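Gustov Publishes Dizon Sorting Guide for Small Personal Accessories

16 June 2024
By Gustov Press Office

DALTEMTHORPE. Gustov, a home storage consultancy, has released the first full edition of Dizon, a written method for sorting and storing small personal accessories in bedrooms. The guide runs to 19 pages and applies to hair ties, clips, bracelets, beaded bands and wearable devices with their charging cords. It is intended for households that keep these articles in one open container on or near the bed, and for housing providers that issue storage advice to tenants.

The method was drafted after a household survey in Flasstead, completed in February. A total of 596 households returned the survey form, which listed 11 types of accessory and asked where each type was kept, how often it was used and whether it was stored with articles of another type. Mixed storage was the most common arrangement reported. Respondents named tangling as the main fault, followed by articles left on bedding and articles stored under heavier objects.

Dizon divides accessories into four classes by physical behavior. Class A covers elastic articles that return to a fixed shape, such as spiral ties. Class B covers flexible articles that do not hold a shape, including thin elastic loops, beaded strands and chains. Class C covers rigid or hinged articles, chiefly clips. Class D covers anything with a battery or a cord. Color, material and price are not used for classification. An article that meets the definition of two classes is placed in the one with the later letter.

Sorting takes place on a flat surface next to the container. The container is emptied, the contents are spread out in a single layer, and each article is returned by class. The guide permits a made bed as a sorting surface if the cover is pulled flat. A plain or broadly striped cover is preferred to a dense pattern, against which dark elastics are easily missed.
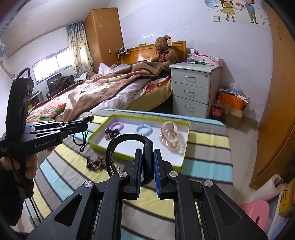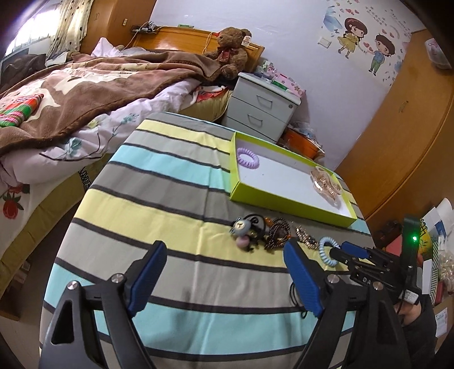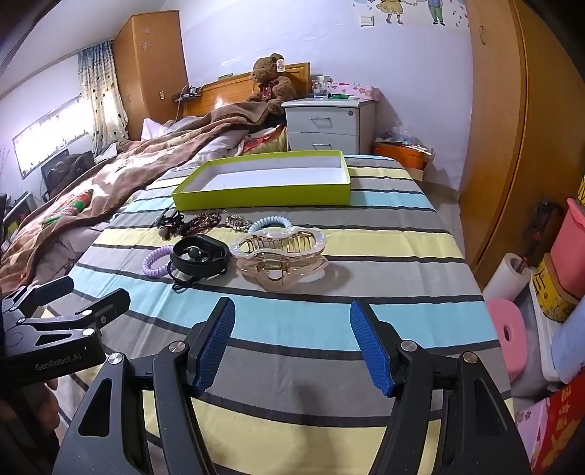 Hair accessories and a lime-green box on striped cloth.

Placement within the container follows a fixed order. Class C articles go in first and are set against a side wall or in a corner, with any teeth facing down. Class A articles follow and may touch each other. A translucent claw clip and a lavender spiral tie at opposite ends of the box, as in the second picture, meet the spacing rule for these two classes. Class B articles are added only after each has been separated and laid in a loop. Dark beaded pieces and black elastic should be handled one at a time, as the two are hard to tell apart once twisted together. The smart band in the third picture falls under Class D with its charging cord, and Dizon directs that both be kept in a separate pouch or drawer.

The guide gives no minimum size for the container. It does set three conditions: the walls must be higher than the tallest article when laid flat, the interior must be a single light color, and the container must be open or have a lid that comes off completely. Compartments are optional. Containers with fixed compartments are covered in an appendix, which also deals with drawer inserts and hanging organizers.

Maintenance consists of one full sort per month and a short check whenever a new article is added. During the full sort, elastics are stretched once by hand and inspected for exposed core, thinning or breaks at the join. Clips are opened and closed to test the spring. Beaded bands are checked at the knot. Articles that fail are removed from use. The guide lists methods of disposal by material and advises against keeping broken articles for parts unless a repair is already planned.

Gustov tested the wording of the instructions with a group of Flasstead households before release. The test set contained 1078 articles, all of which were assigned to a class using the printed text alone. Two definitions were rewritten as a result. The definition of Class B now names chain bracelets, which some households had treated as rigid, and the definition of Class A now excludes flat fabric bands.

Dizon is available in print and as a download. Print copies are supplied unbound with punched margins so that the class tables can be removed and kept near the container. Housing providers may reproduce the tables without charge, provided that the class letters and definitions are left unchanged. A supplement on eyeglasses, watches and earphones is in preparation.

Gustov is based in Daltemthorpe and prepares storage guidance for private households, student residences and housing providers. Requests for print copies and review copies should be sent to the Gustov press office.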